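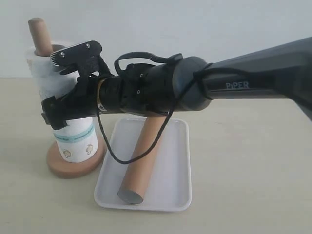
Paper towels, and where they go

December 17, 2020

I spent most of my day off sorting out the corner of the kitchen where the paper towels live. I realize that isn't much of a day off. The roll used to hang under the upper cupboard on a spring bar that came with the apartment, and the bar let go in October while I was draining potatoes. Since then the roll has been on top of the microwave, behind the toaster, and for one week on the windowsill, where it soaked up the condensation off the glass and had to be used in a hurry.

I looked at another under-cupboard bar first. Our cupboards are thin on the bottom and the old screw holes are already chewed out, so I'd have been putting new holes beside the old ones. Ashley Entwistle at work has the magnetic kind on the side of her fridge and likes it, but our fridge is boxed in on both sides. That left the stand-up kind, with a round base and a post up the middle. You can spend a silly amount on these. I saw one with a marble base and a ratchet that was more than our kettle. I bought the plain one from Manalastas, the housewares place on the way into Hitunbridge, and I had it home on the bus in my lunch bag.

Things I checked in the store, in case you're shopping for one too. The base should be wider than a new roll, so there's a bit of rim left showing. If the roll covers the base right out to the edge, it drags on the counter when you pull. The post should be a little taller than the roll so you have something to hold with your other hand while you tear. And the underside should have some grip to it. Mine slid a bit on the first day and I put a square of shelf liner under it, the rubbery stuff with holes, left over from the drawers.

The rolls are Trolow, the printed ones. I normally get plain white. They were out of plain at the grocery store and I didn't feel like going anywhere else, so we have the ones with kitchen drawings on them. The package says 59 sheets to a roll and they're the full-size sheets, which I'm less keen on. I like the half sheets for drying lettuce and wiping out a pan. For anything else I'm only going to tear a full one in two anyway, and it never tears where I want. 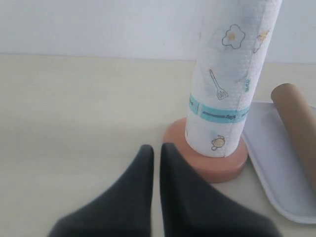 The printed ones. Fried egg up top, spatula under it.

The drawings have grown on me. They're small and pale enough that you don't notice them from across the room. I did have a moment's doubt about whether printed paper should go under bacon. The package says it's fine for food contact and I've decided to take its word. They're quilted as well, and they hold together when they're wet better than the last kind we had. I've wrung one out and used it again on the stove, and it was still in one piece, more or less.

One thing to know about a new roll is that the first sheet is glued down. I always pick at it from the wrong side and end up with a shredded strip and three layers coming off at once. My neighbour Lilibeth Panganiban showed me to slide a butter knife under the edge and run it along before you put the roll on the stand. It works well and I feel a bit foolish for not having thought of it. The strip with the glue on it goes in the rag jar for wiping up oil.

The other part of the job was the tray. I had a shallow white plastic one in the cupboard over the stove, doing nothing. It's an Olter, bought years ago as part of a set for the fridge, and the rest of the set has cracked and gone. I wanted something beside the towels for the dishcloth and the scrub brush so they'd stop sitting on the counter in their own puddle. It has a low rim, enough to hold the drips, and rounded corners that are easy to wipe. I'd considered one of those wire racks but they leave rust marks, and I've scrubbed enough of those off this counter already.

I had everything off the holder for a while so I could try the pieces in different orders.

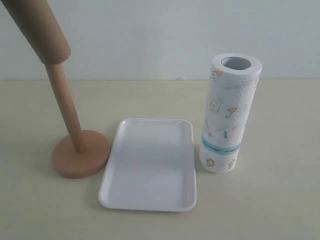
Stand on the left, tray next to it, roll on the right.

What I settled on, for now, is the towels at the left, closest to the sink, and the tray just to the right of them. I'm right-handed and I steady the post with my left, so having the wall on that side suits me. I tried it the other way for a day and kept knocking the brush onto the floor with my elbow. If you're left-handed, flip it.

Cost came to less than I expected. The stand was under twenty dollars, the tray was free, and the towels would have been bought regardless. I also threw out the old spring bar, which I'd been keeping in the junk drawer as if I was going to fix it. The cupboard still has its screw holes. I'll fill them when I have the putty out for the bathroom, and the bathroom is waiting on me to pick a colour.

I did go back and forth about whether we should be using paper towels at all. We have a drawer of cloths and they get used. But cloths are no good for cat sick or for the grease off a roasting pan, and I don't want either of those in the washing machine. A roll lasts us two weeks or so if I keep the cloths somewhere handy, and closer to one week if I don't. So the cloths have moved too. They're folded in the top drawer directly under the stand, where the takeout menus used to be.

The takeout menus are on top of the microwave.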